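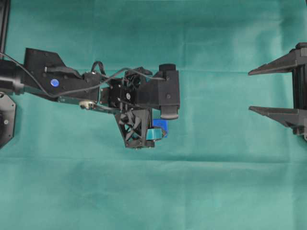

Black arm over green cloth

Brarnar Parents Board > Things to do > Clubs and classes

Paying a whole term up front

marrowfat
Thursday, October 23, 2025
Does anyone know of a Saturday club in or near Brarnar that still lets you pay by the week? My two are six and nine. We tried trampolining last year, paid for the term, and the younger one refused to go in after the second session. No refund. I don't mind paying a bit more per session if I can stop when I want.

gate_on_latch
The swimming at Plulamness is pay as you go if you take the 8.15 slot. The later ones are all termly. Parking is free before nine.

marrowfat
Thanks. 8.15 is early for us but I'll ask. Is the small pool still shut?

gate_on_latch
It was open when we went. They had the slide roped off.

twoflasks
I'd say the opposite really. We did pay-weekly drama and the kids never got a proper part in anything because the teacher didn't know who was turning up. Termly is better for the children even if it's worse for your purse.

marrowfat
Fair point for drama. I don't see that it matters for swimming or gym.

twoflasks
It matters for gym. They work through badges and if half the group is new each week they start from the beginning again.
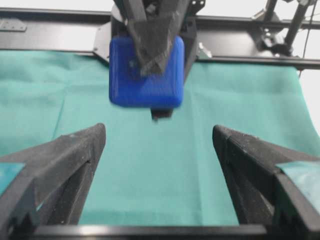 oldkettle: Depends on the club. Ours does badges and weekly payment and they keep a card for each child. It isn't hard. The ones who insist on a term up front want the money in the bank before they book the hall.

twoflasks
And who pays for the hall if six families drop out in March? I help with the accounts at a small club. The hall wants 400 for the term whether we have two children or twenty.

oldkettle
Then put the price up for weekly payers. That's all the first post was asking for.

lanternjaw
Has anyone looked at the listings page for Stekau? It's a twenty minute drive but there's a lot more on there than ours. You can tick a box for "drop in". Some of it is out of date so ring first. I went to a craft morning that had moved to Wednesdays.

marrowfat
I didn't know about the tick box. We're down to one car at the moment, the Saab is off the road, but twenty minutes is fine on Saturdays.

gate_on_latch
There's a bus too, the one from the library. It doesn't get in until ten though. 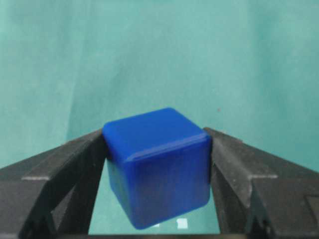

Photo: Plulamness Activity Centre

lanternjaw
Bus is fine for anything in the town centre. The leisure centre is a long walk at the other end, more than 50 minutes with my youngest.

twoflasks
Do ask about trial sessions as well. Most termly clubs give one free and some will do two if you ask before you sign. We do.

marrowfat
The trampolining one didn't offer it. I'll ask this time. I've emailed Plulamness about the 8.15 and will ring two in Stekau tomorrow, gym and football. Will post prices when I have them.

oldkettle
Please do, and say whether they charge a joining fee. Ours doesn't but the football did.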